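Evening, July

Second full listen to the Noten soundtrack, start to finish, on the closed headphones. Running time is 59 minutes. Notes while it's fresh.

The mix is loud. I measured the overture and the finale and there is very little difference between them, which defeats the point of having a finale. Strings are close-miked and dry, then put through a long artificial reverb that doesn't match the one on the voices. Easy to hear on "Trona", track 3, where the solo ends and the two tails decay at different rates. Once noticed it is hard to stop noticing.

The arrangement of "Trona" is still the best thing on the record. The old stage version was in D minor, mid-tempo, with an accordion doubling the tune. They've dropped it a whole step and given the accordion line to bass clarinet. The bridge is cut from sixteen bars to eight. I missed it the first time through and did not miss it tonight.

"The Road to Drurville" is worse than I had it on the first listen. Tempo is 75, and the vocal has been tuned so hard that the slides between notes come out as steps. The lyric needs slides. Percussion enters in the second verse for no structural reason and leaves again before the chorus.

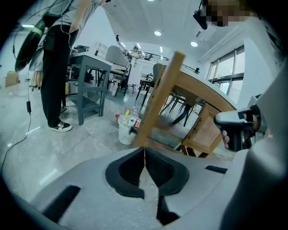
The end-credits version of the same song is better – slower, piano and one voice, a few timing errors left in. I would have put that one in the film and lost the other.

Played both back on the Gilani speakers after supper for comparison. The low end on the finale is muddy below the cello range on those as well, so it isn't the headphones. Cut a little at the bottom and it cleared up, at the cost of the timpani.

Filed the disc as 529 in the catalog, under film, not stage. May move it. Still to do: find the old cast recording and check whether the bridge really was sixteen bars, or whether I am counting the repeat.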